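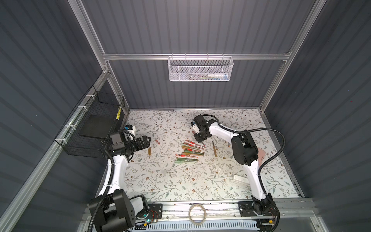
Can a machine tidy up after you yet? Bits of it, slowly, and only if somebody has set the table up first.

4 March 2022. Quick one, dinner's on. I keep getting asked when the robot butler is coming and my answer hasn't moved since October. Floors, fine. Lawns, fine. Anything with fingers – hmm. Pens and markers are a good test I think. Thin, round, they roll, they lie across each other, and you need one without dragging the rest along. A child of six does it while talking about dinosaurs.

So a red gel pen held upright between two black fingers, cap on, is more interesting to me than any dancing robot. Still a long way from my kitchen drawer tho. Batteries, string, a takeaway menu, 43 rubber bands. Good luck. 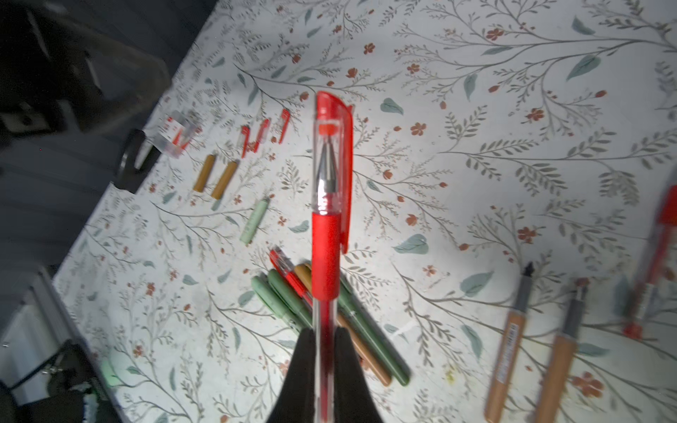
Myrtle Lindqvist wrote back to my last post that she'd settle for far less – pair the socks, leave them on the bed, take all night over it if need be. Fair point. Speed matters in a factroy. At home I'm asleep for seven hours, it can be as slow as it likes.

What I woudn't put up with is clearing up after it. Or buying special tubs so it can cope. Will do laundry next time, if I get round to it.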